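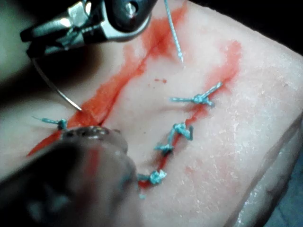
Needle at the wound edge on a practice pad, with blue knots already tied.

Juvlow Suture Practice Kit for Robot Arms

I put this kit together after I blew through my own first-year budget in a way I'd rather not repeat. I'd priced the arms down to the last bolt and set aside next to nothing for the stuff they chew up. Pads, needles, thread, red dye - it all adds up so fast! So if you're planning a suturing bench, start your spreadsheet with the consumables and work back from there.

What you get is 10 synthetic tissue pads, a box of curved needles, braided blue suture and a bottle of simulated blood. The kit is $300. The lab size is $600 and has more than twice the thread (I kept running out of thread first, so I fixed that). Drivers and graspers aren't included, and please do budget for spares of those too.
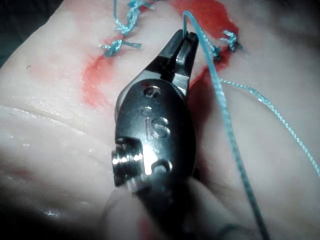 Planning how many to buy

I plan by the pad, and I put two cuts on each one. You can squeeze in more, but then old tails get tangled up with the new stitch and you lose half your morning picking them apart. Knots eat more thread than you'd think, too. A person trims close and saves the leftover, while a new control setup wants long tails and plenty of slack, so go up a size if you're just getting started.

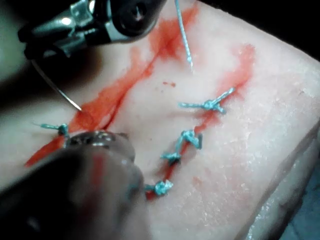
The other thing I'd put real money into is lighting and a decent pad holder. Ours is the Orkinico clamp tray, sold separately, and it's paid for itself in pads we didn't have to toss. Urkano makes a cheaper one that works fine if you don't mind shimming it now and then.

Shipping and refills

Orders in by noon go out the same day, except Saturday. Refill pads come in packs of 10, and schools can pay by purchase order through Ó Súilleabháin, our distributor. Need a quote for next year's grant? Write to me and tell me how many arms you're running - I'll give you a number I'd be willing to spend myself.

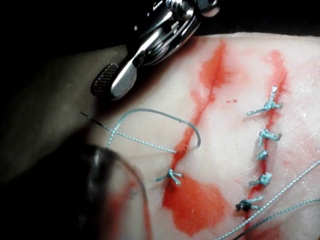

Two cuts on one pad, the right one with five knots and the left one still being worked.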